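Home About Projects Grants News Contact

Fusel Oral History Project: where we are in September

Hi Solène,

You asked for something shorter than last time, so I'll try! The big thing first: we now have 52 recorded interviews with people who worked at the Godinho cannery or grew up on the streets behind it. The target in the grant was 50 by the end of the year, so I'm pretty happy.

Transcribing is slower. A one-hour recording takes me most of a day when the speaker switches languages halfway through a story (and they nearly all do). We have 314 pages typed and checked so far. I'd like to move some money from travel to typing help, and I've put that on the budget sheet in green. Travel came in low anyway — most people wanted to talk at their own kitchen table, and most of those tables are within walking distance of the library.

What people remember best is lunch. I went in asking about wages and the strike, and I did get wages and the strike, but first I got soup, who traded bread with whom, and one very long argument between two sisters over whether the whistle blew at noon or ten past. I've started a separate index for food because it was eating up the main one.
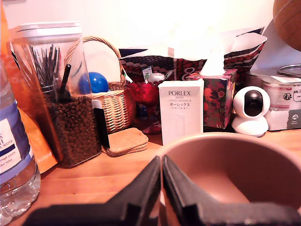 The sisters also lent us their father's pay books, five of them, and those are being scanned now. The handwriting is tiny. Two of the covers are coming apart, so I've asked the Judimov bindery for a price on repairs and will send it over when I have it.

The photo side is in good shape. We've cataloged 1,634 prints and negatives, mostly from the Jilliva studio, which took the staff portraits every spring. Lots of faces still have no names. We're planning an open afternoon at the library, starting at 2 p.m., with prints laid out and pencils and slips of paper for anyone who recognizes a cousin.

One problem: the consent forms. The early version didn't mention putting audio online, so I'm going back to the first group with a new page to sign. Everybody I've reached has been nice about it, but three have moved away and I'm waiting on letters. Until those come back, their recordings stay in the reading room only.

Next up is the listening station, and I need your okay on the headphones before I order them.

Related items
Spring report: first interviews
How to lend us your family papers
The Jilliva portraits: can you name a face?
Notes from the cannery walk

Contact us | Copyright Fusel Oral History Project | Back to top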